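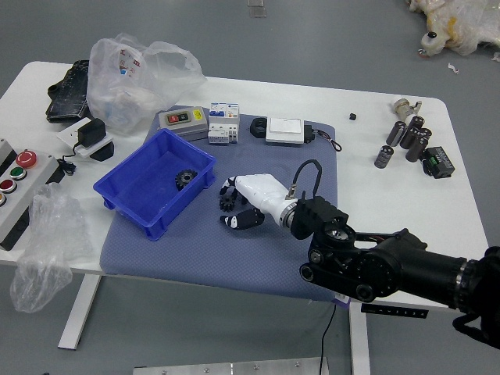 WORKSHOP NOTEBOOK -- SMALL PARTS BENCH
Entry date: April 29, 2020
Entered by: Jayanthi Lobo
Read and initialed by: Gizella Nyitrai

Purpose of entry

To record the present arrangement of the white bench, the rules in force for the blue bin, and the state of the sorting of electrical parts received under the Garnano transfer. This entry replaces the loose sheet formerly kept in the bench folder. The loose sheet has been struck through and should not be relied upon.

Background

The Garnano material reached the workshop in mixed condition. Mechanical parts, switchgear and small electronic components had been packed together, in several cases in the same bag, and the packing list did not agree with the contents. Line 12 of the list, for instance, is given only as "gears, black, various." No tooth count, bore or material is stated. The list was accepted on the understanding that the workshop would prepare its own.

The Batis cabinet, which is to hold the sorted parts, has been assigned the number 2092 in the equipment register. Its drawers are labeled to the third row. The remaining labels are with Gizella Nyitrai and will be applied as the categories are settled. It was agreed in August that categories would follow use and not supplier, and that decision stands.

Bench arrangement

The padded mat stays in the middle of the table at all times. It protects the tabletop and, more to the point for small parts, it keeps round items from traveling. Gears placed directly on the bare surface have twice been found on the floor. The mat is to be lifted and wiped underneath at the close of each sorting period. The tag is to be left attached; the register entry refers to it.

Switchgear is kept along the back of the mat. This includes the push-button switch box and the circuit breaker unit. These are reference pieces and are not for issue. Colleagues who need a push-button box for a fixture should draw one from stock and sign for it. The reference pieces have no wiring to the building supply, and none is to be made at this bench.

Mains adapters and plug plates are grouped to the left. Bags not yet emptied go to the back left corner and are opened one at a time. The printed label is to be kept with the contents until the line has been entered, even where the label is plainly of no use.

Electronic components are grouped to the right, clear of the mat.

Procedure for the blue bin

The bin is the only container permitted on the mat during gear sorting. The following practice applies.

1. The bin is emptied and inspected before work begins. Swarf and packing dust are removed with the soft brush.

2. Gears are transferred singly. They are not to be tipped from the bag. The teeth on the smaller gears are fine enough to be damaged by a fall against a larger one, and a chipped tooth is difficult to see on black material.

3. Each gear is looked over before it goes into the bin. Any gear with a visible flaw is set aside in the reject tray and is not placed in the bin "for the time being."

4. Where a gear comes to rest outside the bin, it is picked up and placed again before the next one is taken. It is not to be pushed along the mat.

5. The bin is not to be used for screws, washers, capacitors or refreshments.

Item 4 was added at the request of Gizella Nyitrai after two lines of the former sheet were found to disagree with the drawer contents. The discrepancy was traced to a gear that had been under the fold of a bag.
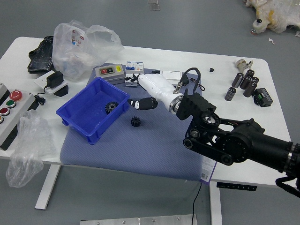 Fig. 2. Small parts bench. Larger gear in the bin, smaller gear on the mat; capacitors at right.

Gears

The larger and smaller patterns are to be entered on separate lines, whatever the supplier's list may say. They were treated as one line on the former sheet, and the resulting total was of no value to anyone attempting to build a drive from stock.

The larger pattern will go to the Batis cabinet, second row. The smaller pattern has no drawer at present. Two proposals have been made. The first is to divide the existing drawer with a strip of card. The second is to give the smaller pattern a drawer of its own and move the spare bushings down one row. The second is preferred. Card dividers have been tried in this cabinet before and do not survive regular use.

Bore sizes remain to be taken. The plug gauges are out on loan to the Toom fixture and are expected back with it. Calipers may be used in the meantime for a provisional figure, which should be written in pencil and marked P. Inked figures are reserved for gauge readings.

Capacitors

The six black cylindrical capacitors are to be treated as one group until their markings have been read and copied into the parts list. Ratings are to be copied in full, including the voltage, and not summarized. Under the former sheet a number of parts were entered as "400" with no unit given. It has not been possible to establish whether this was a voltage, a capacitance or a part of a catalog number, and those entries have been withdrawn.

Capacitors are to be handled as though charged until checked. The discharge lead hangs on the hook beside the meter shelf and is to be returned there. Upright storage is preferred where the base allows. Parts that will not stand are to be laid in the foam tray, leads to the rear.

The module with the green terminal strip is not a capacitor and should not be filed with them. It was set down in that area for convenience. Its function has yet to be confirmed. It will be held at the bench, unlabeled, until someone has traced it against the Dinomis drawings.

Switches and breakers

The push-button box is sound mechanically, so far as can be determined by hand. Contact resistance has not been measured. When this is done, the result for each button is to be recorded separately.

The breaker toggles should be left as found. There has been a tendency among colleagues passing the bench to operate them. This does no immediate harm, but it makes the wear figures meaningless, and wear figures are the reason the unit was retained.

The wall switch panel is to be entered under building hardware. It has no place in the electronic section, despite having arrived in the same bag as the connectors. Gizella Nyitrai has noted that a similar panel was entered under "plates, misc." in the previous register and could not be found when it was wanted.

Lighting and housekeeping

The bench light is adequate for switchgear and poor for black parts. Gear teeth in particular are difficult to examine against the dark interior of a drawer, and inspection should be completed over the mat. A request for a second lamp has been submitted. Pending a reply, the portable lamp from the meter shelf may be used, provided that it is returned the same day.

Plastic bags are not to accumulate. Once a bag is empty and its label has been removed and filed, the bag goes to recycling. Crumpled bags hide small parts very effectively, as the incident mentioned above makes clear. Each one should be flattened and felt along the seams before disposal.

Cords are to be coiled before they are put away. Adapters without a known partner go into the box marked U on the lower shelf, with the output rating written on tape. Adapters of known use are stored with the equipment they serve.

Time

Sorting of the mechanical parts is taking longer than was allowed for. The estimate submitted with the transfer was based on a clean packing list, and roughly half of the effort to date has gone into reconciling paper. A revised estimate will be submitted when the gear lines are complete. It would be premature to offer one now.

Open points

Drawer for the smaller gear pattern -- decision with G. Nyitrai.

Return of plug gauges with the Toom fixture -- J. Lobo to ask.

Identification of the module with the green terminal strip -- unassigned.

Reading and transcription of capacitor markings -- J. Lobo.

Contact resistance, push-button box -- to follow once the meter has been returned from calibration.

Second lamp -- request submitted, no reply.

Note added on reading (G.N.): Agreed as to the drawer. Please move the bushings down and use the existing label; it needs only the row number changed. The provisional bore figures should also carry initials, as there are now two sets of calipers in use and they do not agree at the small end.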